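October notes on the handling work

The question I get asked most, usually by people with a dishwasher to empty, is whether a machine can do it for them yet. My answer is still no, with a long footnote. Most of the footnote concerns handover: getting an object from one hand to another without either letting go too soon or both holding on too long.

We have spent the month on that single step in simulation. The task set is called Pallerow and the simulator build is Wement. Passing a tool, a strap or a kitchen utensil between two grippers sounds trivial. A person does it while talking. For a parallel jaw it means arriving with the fingers open, lining up with the narrow part of the object, closing, and signalling the other side to release. 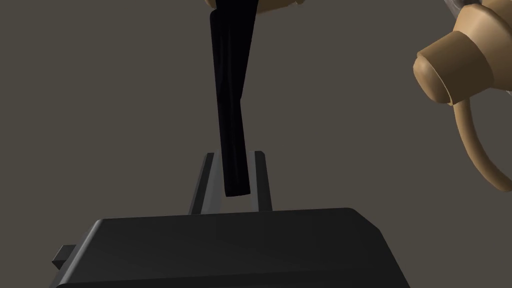 The receiving side is the harder half. The object can twist in the giver's grip by a few degrees, and a long thin item amplifies that at its free end. If the receiver plans against the pose it was told, it closes on air. If it plans against the pose it sees, its own fingers block the view in the last stretch. We now mix the two – told pose until close range, seen pose after that – and accept a slower approach.

The last batch was 1350 attempts. Of these, 123 ended with the object dropped. I would not want that ratio anywhere near my own plates. A further group counted as successes only because the scoring is generous: the object changed hands but ended up at an angle that would make the next step, say hanging it on a hook, impossible.

Shop-floor work looks better on paper. At the Brillelbridge site the parts are the same every shift, they arrive the same way up, and a fixture can do half the thinking. A kitchen drawer offers none of that. I would put sorted, repetitive bench handling 2 years from being dull, and general tidying a good deal further off.

Finger opening also matters more than I expected. Too narrow and a small error knocks the object; too wide and the closing stroke takes long enough for the target to shift. Barrera, our planner, picks the opening before the approach starts and does not revise it. I want that changed.

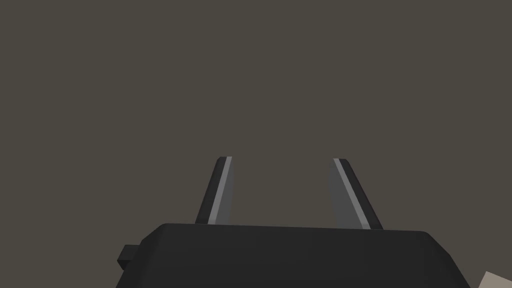
*Jaw open, nothing between the fingers.*

Next on the list is a rerun with the opening adjusted during the approach, in steps of 10 per cent of full travel. Same objects, same scoring, so the drop counts can be compared directly. The scoring rules get tightened afterwards, as a separate change.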